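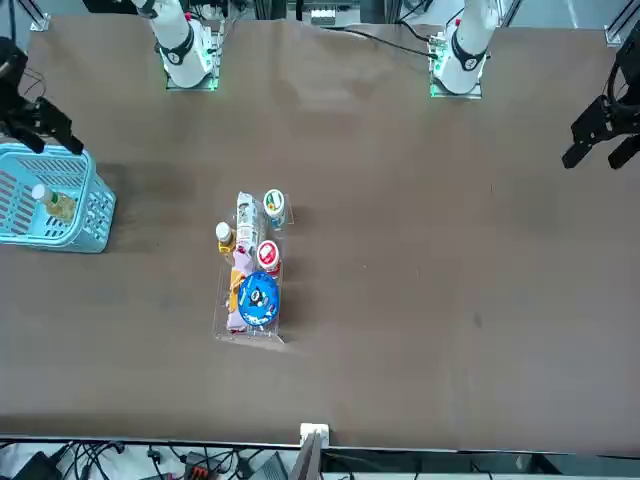
Sitstead: second progress report to Plovadero

Period covered: from the end of the prototype stage to the close of October
Prepared by: Zainab Akande, producer
Copied to: Onyekachi Ojo, Asabe Oyelaran

Where the project stands

Sitstead is now playable from the opening letter to the end of the second chapter. A new player takes a little over three hours to get there. The build we sent you with this report has placeholder music in the harbor and no voice work, but the town, the ferry and the boarding house are close to final.

The milestone called for 28 finished quests. We have 17 finished and signed off, and the rest are written and scripted but still waiting on either animation or a second round of testing. We expect to close that gap by the next report. The delay comes from the rework of the conversation system, described below, which we had not planned for when the schedule was agreed.

Design

In the first report we described a conversation system where the player picked a mood and the character spoke for them. Testers didn't like it. They picked "calm" and then heard something they would never have said. Onyekachi rewrote the system over the summer so that players now see the full line before choosing it. It meant going back through every scene in chapter one, and some jokes had to go, but players now finish conversations they used to skip.

The weather system is in and working. Rain closes the upper road and sends most of the townspeople indoors, which changes who can be talked to. We dropped snow. It looked good, but it doubled the number of schedules each character needed and chapter three doesn't take place in winter anyway.

Fishing has been cut down to one location. The earlier version had its own shop, its own currency and a rival, and it was pulling time away from the main story.

Art

Asabe's team has finished all the exteriors for the town and most of the interiors. The lighthouse is the main piece still missing. Two versions were modeled and neither fit the camera, which sits high and can't tilt far enough to show the lamp room. Aminu Garba is trying a cutaway version where the roof fades as the player climbs the stairs. If that doesn't work by the time chapter three locks, we will move the scene to the keeper's cottage.

Character animation is the slowest part of the project. We have one full-time animator and the walk cycles for older characters took longer than planned.

Technology

The game runs on Clumaden, the engine we licensed at the start of the project. We moved to the newer version in the middle of this period. The move broke our save files twice and cost us most of two weeks, but loading times between areas are much shorter and the memory problem on handheld devices is gone.

Frame rate on our target handheld is steady everywhere except the market square on festival day. The cause is the crowd. Ebere Idahosa has been grouping background characters so they share one set of decisions – early tests are good, and we hope to have it in the build by the end of next month.

Bug count at the close of the period was 505 open, most of them minor text and collision problems. Of these, 4 are rated critical. All of the critical ones involve quests that can't be completed if the player leaves on the ferry at the wrong moment.

Testing

We ran two rounds of outside testing with Kwok, the test house we named in our application. The first round covered chapter one only. The second used the full build and was the first time anyone outside the studio had seen the boarding house.

The main findings from the second round:

Players get lost between the ferry landing and the post office. We are adding signs and moving one staircase.
The notebook is used less than we hoped. Most testers opened it once and forgot it was there.
The murder is solved too early by people who read every letter. Onyekachi is moving one clue to chapter three.
Text is too small on the handheld. This is already fixed.

Budget

Spending is within the approved total. Animation is over its line and music is under, as the composer started later than planned. We are asking to move part of the unspent music money to animation so that we can bring in a second animator on a short contract. The request is on the attached form and would not change the overall amount.

Next period

Finish the remaining chapter two quests
Lock the script for chapter three
Decide on the lighthouse
Close all critical bugs
Record a first pass of harbor music

We would also like to agree on a date for the public demo. Our preference is to hold it until the market square runs properly, as that is where the demo ends. Ebere and I are free for a call on any Friday morning, and can walk you through the build then if that would help.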